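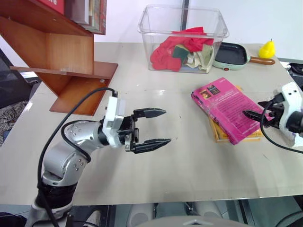
The Long Second Life of a Paperback

Somewhere between the hardware store and the old bank in Tatden there is a door that sticks in damp weather, and if you lean on it with your shoulder (everyone does) you will find yourself in Benavides Books, with a bell ringing over your head and a smell of paper so strong you may want to sit down. There's a chair for that. It has a stack of westerns on it, but you can move them.

I have been going to the shop since I was a graduate student with more opinions than money, and I'll confess I mostly went for the warmth the first winter. The heat in my apartment ran on some schedule known only to the landlord. I would buy one mystery, read half of it by the radiator in the back, and carry the rest home under my coat. I still have a few of those books. The glue has gone on most of them and they come apart in my hands like a deck of cards, and I keep them together with rubber bands and tell my children not to touch.

The shop belongs to Lionel Hervieu, who bought it from the Benavides family and never saw a reason to change the sign. Lionel is a tall, slow-moving man who spent his first career repairing pianos, and he handles a book the way I imagine he handled a keyboard, lifting it a little and listening. When a carton comes in he goes through it standing up, with the radio on low. Spines first, then the hinge, then a quick riffle of the pages near his face. "You can smell a basement," he told me. "You can smell a smoker, too, but people will forgive a smoker if it's a good book."

He keeps 3,000 paperbacks on the shelves, which is what the shelves will hold, and another 2,000 in the room behind, which is a good deal more than the room behind will hold. What happens to the ones that don't sell is the part that got me interested in writing this, because for years I had assumed the answer was the dumpster.

Some do end up there, and Lionel is sad about it but not sentimental. A book with mold goes out the same day, in a sealed bag, before it can get its neighbors in trouble. But the rest travel. Twice a year he loads the back of his station wagon and drives up the valley to Skistwood, where the library closed when I was a teenager and the book sale somehow kept going without it. The sale is held in the grange hall, everything is a dollar, and by the last afternoon you can fill a grocery bag for five. I went along with him this May. I went for research and came home with two bags, so you can judge for yourself how that went.

I wish I could tell you how much I love that hall! The tables are the long folding kind with the pinched-finger hinges, and the books are sorted by a system that must have made sense to someone once. Cookbooks are next to war. Romance takes up a whole wall, and the romance readers get there early and mean business, with lists on index cards so they won't buy the same duke twice. I met a retired bus driver who reads only sea stories and has never cared to see the ocean. I met two sisters who buy one copy of whatever they're reading and tear it down the middle, so that the faster one can pass along the first half. I winced when I heard that. Then I thought of my rubber bands at home and decided I was in no position.

That's the thing I have come around to about paperbacks. A hardcover asks you to look after it, and I'm fond of mine, but I have never read one in the bathtub. The paperback was made cheap so it could go along in a coat pocket or a glove box, and the wear it picks up is a sort of diary. Lionel has a cigar box under the register where he puts whatever falls out of the pages. Bus transfers, a pressed fern, a recipe for corn relish, a ticket stub from the Rutusell Theater, which burned down before either of us was born. He once found a letter, unsealed and stamped, and he mailed it. He has no idea if it arrived.

If you have old paperbacks of your own, he passes along a little advice. Keep them upright and not too tightly packed, away from the window if you care about the color of the spines (reds and pinks go first, and they go fast). Don't tape a torn cover with the shiny kind of tape, which turns brown and eats the paper. And lend them. He is firm about that. A book that has sat on one shelf for 20 years is in worse shape, he says, than one that's been through five households, and I've looked at my own shelves since and I think he may be right, though my copy of the corn cookbook, which has been through only mine, is a wreck.

Benavides Books is open most days from ten until Lionel gets hungry. Bring a bag, and lean on the door.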